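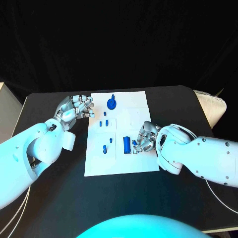 White sheet on the dark table, Clemcombe.

Clemcombe Reading Circle, Thursday, my scribbled minutes

Nine of us came, lovely! We agreed the spring book on silent prayer was heavy going (I gave up at page 200, sorry) but the chapter on the desert hermits won everyone round. 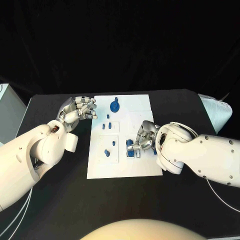 Next up is the little book of psalm meditations from Huteck, 10 copies to be ordered, and I'm doing that. We'll read the first 30 pages for August. Closed with a short silence, then tea.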